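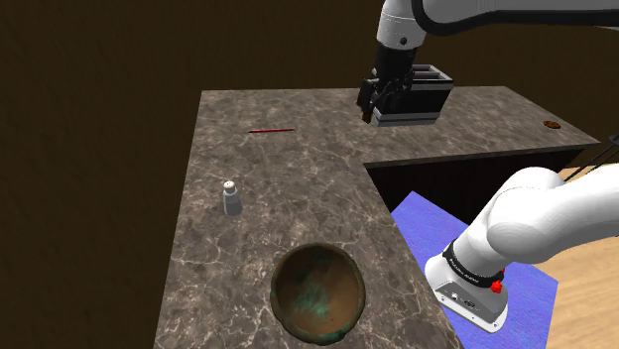
According to Lina Karaki, a demonstration set should be judged by how much its scenes differ and only afterward by how many episodes it holds. Her remark is often cited in discussions of simulated demonstration gathering, the practice of recording examples of a task inside a physics simulator so that a learning system can be trained to repeat it.

October
By Botond Dudás
4 min read

Simulated demonstration gathering is a method of building training data for robot arms. Each example, called an episode, pairs a stream of rendered views with the joint positions and gripper commands at every time step. A learning system is then fitted to predict the commands from the views.

Setup

A typical kitchen scene contains an arm on a fixed base, a countertop within reach, an appliance such as a toaster, and several smaller objects. A salt shaker or a bowl may be the target in one task and clutter in another. Target and clutter are kept in the same scene so that the system does not learn to reach for whatever happens to be present.

Object positions are drawn again before each episode. Draws that place two objects in contact, or an object outside the reach of the arm, are thrown out and repeated. Surface textures and lighting are usually varied on a separate schedule — changing them every episode slows rendering.

Sources of examples

Episodes come from two main sources. In teleoperation, a person steers the simulated gripper with a handheld controller. In scripted collection, a planner computes the path from known object positions. Teleoperated episodes contain pauses and corrections, which can help the trained system recover from small errors. Scripted episodes are cheaper but tend to follow nearly identical paths.

The Dodlow procedure combines the two. An operator records 50 episodes per task, and a script cuts them into segments and replays the segments against new object positions. Replays that fail the task check are discarded. In the Prekance kitchen set, 200 replays were attempted for each of nine tasks, and 1419 episodes passed in total.

Filtering

The task check reads the simulator state directly. For a pressing task it tests the travel of the lever or button; for a placing task it tests the final position of the object and whether the gripper has released it. Checks based only on the last time step accept episodes in which an object is still rolling, so most tools require the condition to hold for a short period.

Limits

Contact is the weakest part of the method. Friction between narrow fingers and a smooth housing is approximated, and a grasp that holds in simulation may slip on hardware. Ristić, a replay tool used at Gidcombe, varies friction values during replay and keeps only segments that succeed at several settings. This lowers the yield. Transparent and polished surfaces remain difficult for depth rendering, and sets that depend on them are commonly supplemented with episodes recorded on a physical arm.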